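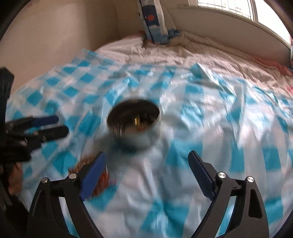
The tin on the bed, on the blue and white checkered sheet.

I spent most of February 20, 2018 going through what was on my bed, so that is what this post is about. I had planned to write up the Brurkau walk, but that can wait.

The bed is where things go when I sort. It's the biggest flat surface in the apartment, and if I start something there I have to finish it before I can sleep. I tried sorting on the floor in January and left the piles for 18 days.

First, the tin. It's the round one that came with me from the house on Lawal Street, and it has never had a lid as long as I've owned it. Everything small and partly metal ends up in there. I tipped it out on a dish towel and went through it piece by piece. Most of it was screws, picture hooks, and keys. I kept the hooks. I kept two keys I could match to a lock and put the others in an envelope marked "keys, unknown," which I will probably throw out next year. There were also buttons, a bicycle valve cap, and a brass number 4 from a front door I don't remember.

There was a receipt folded up small at the bottom, from Girnico, for curtain rings. The total was 14 dollars. The curtain rings are still up, so I suppose that was money well spent. I threw out the receipt.

The tin itself stays. I washed it and dried it with a paper towel, getting right down into the seam at the bottom, and only the hooks and the good screws went back in. It lives on the closet shelf now. It used to sit on the windowsill, where I knocked it over every time I opened the window.

Next, the bedding. I had more of it out than I needed. The checkered sheet is my favorite, the one with the bright blue squares that look like diamonds when you see it from the side. It's been washed so many times that it won't lie flat no matter what I do, and I've stopped ironing it. The white sheet is the better one on paper. It was a present from Saskia Lowther when I moved, and it's a nicer cotton, but it creases if you look at it. I use them both and don't make much effort about which goes where.

The quilt was harder. It's warm, and I like it, but I have nowhere to put it from May on. Last summer it sat in a trash bag in the hall closet and came out smelling like the closet. This time I bought a cotton storage bag with a zipper. I measured the quilt folded in four, then in six, and it only fits in six. If anyone else is buying one of these, fold first and measure after that. The size on the label is for the bag when it's empty and flat.

I thought about getting rid of the big cushion too – the white one with the blue pattern and the orange-red dot. It stands up against the wall at the head of the bed and mostly gets moved out of the way at night. But I lean on it to read, and when I tried reading without it for one evening my neck hurt. So it's staying. The cover comes off for washing, slowly, and goes back on even more slowly.

The pink thing over by the window side was on the mending pile. The mending pile is now a mending bag, hung on the back of the door where I have to look at it. I've done one item so far, a sock.

Last part of the day was the laundry room. The building put in new machines and they take a card now. The card comes from a box on the wall that will not accept a five. I did two loads, one with the sheets and one with everything else, and read half of Tindness while they ran. I'm on page 432 and still not sure who the brother is supposed to be. It's a long book and I may not finish it before it's due back.

What left the apartment: one bag for donation, one small bag of trash, and a coffee can of odd screws that my neighbor wanted for his workshop. The donation place closes at six, so I left the bag by the front door with my shoes on top of it to make sure I take it tomorrow.

Still to do are the closet floor and the box under the desk. I'd like to get to the box first. It has the old phone chargers in it, and I need one of them.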